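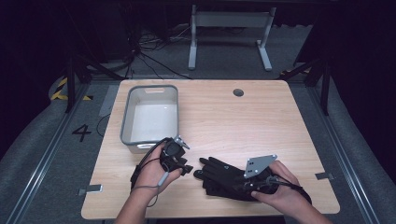
Zotine glove sample set: README

This folder holds the sample recordings from our review of the Zotine hand-held capture kit, sold by Nikolaidis. The kit lets a person record handling tasks by hand, with no robot on site. We tried it on one job, laying out and picking up black fabric gloves on a light wooden table. The set is small and is meant for people who are deciding whether to rent or buy the kit. It is too narrow to train a general model.

What is in the folder

There are 300 recordings. Each one is a single attempt and has its own numbered directory with:

- head video, from the camera worn by the operator
- tool video, from the camera on the hand-held gripper
- a plain text log with start time, stop time and outcome
- a notes file, only if the operator had something to report

Recordings stop at 15 seconds even when the attempt isn't finished. Those are logged as "timeout" and were left in. If you only want finished attempts, filter on the outcome field before you do anything else.

Setup

All recordings were made in bay 4 at the Vollville site. The bay number is painted on the carpet to the left of the table. An empty gray bin stands at the back left corner of the table during cable and plate checks. The light is over the table and the rest of the bay is left dark, so the head video goes to black toward the sides. Software that sets exposure from the whole picture will make the tabletop too bright. We set it by hand.

Cables are the main thing to plan for. The unit held in the left hand has a thin gray cable that passes over the hand and wrist, and the glove with the metal plate on its back has a black one. Keep the first to the left and the second to the right. When they crossed, we stopped and started the attempt again.

The plate is gray metal, flat and five-sided, with small holes drilled in it. It stands at an angle above the back of the glove. Hold the glove by the cuff when you set it down -- pushing on the plate moved it out of line, and we had to repeat the alignment step.
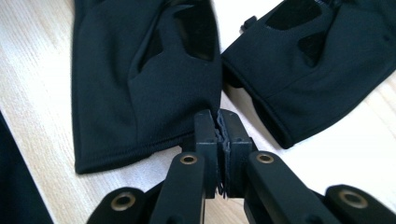
Lereck Product Review Team

Gripping thin fabric

The jaw blocks close flat against each other and will hold a crumpled strip of dark fabric between them. Strips and loose edges were easier than whole gloves. A glove lying flat gives the jaws very little to close on, and our operators did better when they came in at the cuff, where the edge is thick and rounded. The darker matte panels on the gloves were harder to pick up than the plain knit.

From the tool camera, the jaws sit in the middle of the picture and the linkage arms fill the lower part. The arms are black, the gloves are black, and the strips are dark, so automatic outlines of the tool often ran on into the fabric. The four brass-colored bushings in the arms stand out well. We used them as reference points when checking jaw position by eye. There are no bushing labels in the folder.

Known problems

- 9 recordings have head video but no tool video. They are listed in missing.txt.
- Start times in the two videos can differ slightly. The log time follows the tool video.
- "Success" means the operator judged the attempt good. It was not checked by a second person.
- Left-handed use was not tried.

Our view of the kit

The gripper is comfortable to hold and the linkage stayed smooth through the whole review. The cables are a nuisance, and the printed guide spends one short paragraph on them. We would rent it for fabric work and wait on buying until we have tried a longer job. A second round with stiffer items is planned for May.

Use

You may copy and share the recordings inside your own organization. Please keep this file with them. Ask us before posting any of the video publicly.

Last updated: 1st February

Related items
- Zotine kit: unpacking and first alignment
- Bay lighting and fixed exposure settings
- Outcome codes used in Lereck logs
- Loan equipment at Vollville

Contact: Lereck Product Review Team, Vollville | © Lereck | Back to top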